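Setting Up the Prerley Gripper Kit for Appliance Tending

The Prerley kit is sold as a bolt-on package for small arms: a two-finger gripper, a wrist camera and a license for the Pamenska teaching software. This page covers first setup next to a countertop machine with its own switch and emergency stop. Our kit was bought at list price, 594 with the spare fingers.

1. Mount the gripper and run the homing routine. Tighten the 4 flange screws in a cross pattern.

2. Open Pamenska and set the camera to wrist view. Both fingertips should stay visible at the bottom of the image. If one is missing, rotate the bracket one notch and home again.

3. Park the arm with the machine's control panel in view and save the pose as "reference". Every later pose is stored relative to this one.

4. Draw keep-out zones over the emergency stop, the power cord and any handle that hangs past the housing. The software does not detect cords – the zone has to be drawn by hand.
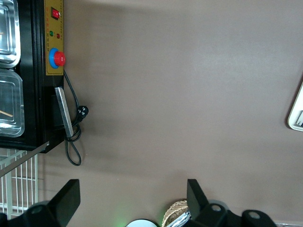 Ojārs Kazlauskienė wrote in to say that the default keep-out margin of 3 mm is too small for cables, and that 13 mm gave no snags on the same kit. We have since changed our own setting to 13 mm.

5. Teach the approach at low speed. Come in from above the tabletop and stop short of the panel.

6. Run the path with the fingers empty, then with a light object.

The Andthorpe kit costs less and has a stiffer bracket, but its software stores poses in absolute coordinates, so moving the machine means teaching everything again. With Prerley, only step 3 is repeated. Spare finger pads are ordered separately from Charbonneau.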